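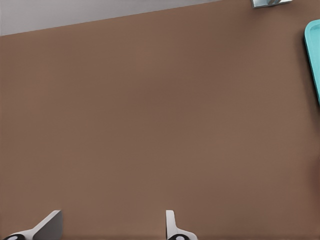

Can a machine set my table yet?

2022-08-06

Every time my mother-in-law calls, she asks me when the robots will come to wash her dishes. I work with computers, so in her opinion I must know the date. I have given her many answers over the years and all of them were wrong, so this winter I decided to read and try a little for myself, and write down what I understood.

I should say that I am not a robotics person. My friend Nadège Gautier is, and she let me sit beside her for some evenings while she ran a simulator on her computer. A simulator is a kind of world inside the computer where the robot, the table and the things on the table are all drawn by the program. If the robot drops a plate, you press a key and the plate is back. I wish my kitchen had this key.

The first thing I learned is how plain this world is. My own table has crumbs, a school letter, two phone chargers and usually one sock. The simulated one is a smooth brown surface with a turquoise thing at the right side, something silver at the far end, and the two white fingers of the gripper standing open at the near side. The whole middle is free. I said to Nadège that if my table looked like this, I would not need a robot. She laughed, but she said also that it is a fair point and that people in her field argue over it very much.

What is difficult, then? I had thought the difficult part would be to see the object. Nadège says seeing has become much better, and the trouble starts at the moment of touching. When I take a cup, I do not think about it. My fingers feel if it slips and I press a bit more. Many robots have only two stiff fingers and must decide beforehand where to close them. If the place is wrong by a small distance, the cup turns or falls over.

We gave it one simple chore, to pick up a cup and put it into a tray. She let it run 200 times while we cooked dinner. It succeeded 154 times. I was very impressed and told everybody at the table. Then my neighbour Asnakech Admasu, who managed a hotel breakfast room for a long time, asked what happened with the other cups. In her breakfast room, she said, a person who dropped so many cups would not come back after lunch. I had no good answer to this.

Also, it was not even real cups. In April Nadège's colleague Carla Karaki tried a similar program on a real arm in their workshop in Bunley, and the result was clearly lower. The light from the window changed, the cup was shinier than the drawn one, and the table was a little bit sloping. They put a folded paper under one leg and it went better. I find this very comforting, that such an expensive machine needs the same folded paper as the café on our corner.

On the shop floor the situation is different. My cousin Flurina Riedl works at Grastwood, where they pack wooden kitchen parts into boxes, and they have had an arm for some years. It takes the same piece from the same place and lays it in the same box, the whole day. She told me one shift did 2774 boxes and stopped only one time, for a torn label. But when the supplier changed the colour of the foam, two people had to stand next to it for the morning. She calls the arm Fludo and speaks about it like a cow that gives good milk but has a temper.

So my present opinion is the following. If the chore can be made always the same, the machine can do it already, and probably did it before I started to wonder. If the chore is my kitchen after breakfast, then no. Dishes are wet, children leave spoons in the yoghurt, and the cupboard door must be lifted slightly before it closes. I did not even ask about laundry, although Nadège made a face when I pointed at the basket.

I called my mother-in-law and told her it will be a few more years. She is 92 and she said she can wait, but they should please hurry with the pots. Next month Nadège wants to try forks, and I have promised to bring the dinner again.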